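Company > About Us > Who We Are

About Garkitz Floor Testing

Garkitz tests floors and the slabs beneath them. We measure moisture, flatness, surface strength and slip resistance, and we report the results to building owners, general contractors and flooring installers. We do not sell or install flooring, and we do not accept commissions from companies that do.

The company was started as a concrete lab in Brekmont. The original work was core breaks and mix checks for road crews. Floor testing was added when local installers began asking for moisture readings before putting down vinyl and rubber, and within a few years it had replaced the road work. The lab still occupies the same building, with an added conditioning room for samples and a separate bench for calibration.

What we measure

Moisture is the largest part of our workload. We drill and sleeve the slab, let the holes settle for the period stated in the test plan, and record relative humidity and temperature at depth. Where drilling is restricted, as with post-tensioned slabs, we agree on a different method with the engineer of record before coming to the site. Readings are logged by hole number and tied to a marked-up floor plan.

Flatness surveys are done along straight lines laid out in advance. For warehouse aisles we follow the wheel paths of the lift equipment in use. Results are given as a line-by-line table and a contour plot, with high and low spots located from column centers so that the grinding crew can find them.

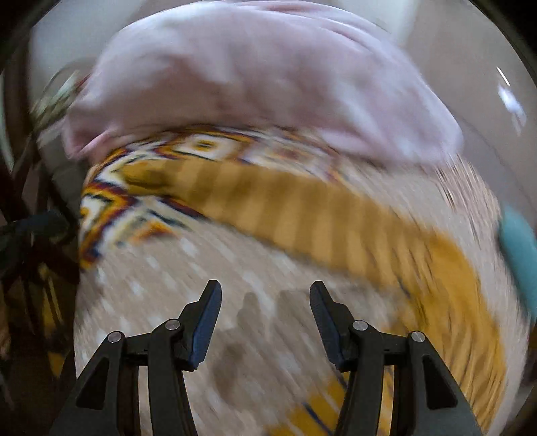 Beige rug with blankets.

Slip resistance is tested dry and wet with the same instrument, in four directions at each location. We record the cleaning product last used, if the owner knows it. Surface strength is tested by bonding a metal disc to the floor and pulling it off at a steady rate. The report gives the load at failure and the layer in which the failure took place – slab, patch, primer or adhesive.

Records and reports

Every job is filed under a single number, from the first request to the final invoice. The archive now holds 1467 closed jobs. Raw readings are kept along with the report, and a client may ask for them at any time. Draft reports are checked by a second technician who was not on the site. If a reading is thrown out, the report says which one and why.

In August we moved all job files to Altska, our own records system. Clients with an account can download reports, floor plans and calibration certificates from it. Paper copies are still mailed on request.

Where we work

Most of our sites are within 60 miles of Brekmont. Longer trips are scheduled in blocks, and the Tymoshchuk branch handles sites on the east side of the river. Both locations use the same forms, the same instruments and the same calibration schedule – a report from one can be compared directly with a report from the other.

Test requests received before noon on Monday are scheduled that week when a crew is open. Please send a floor plan and the pour date, if known, with the request.

30 shares | 0 comments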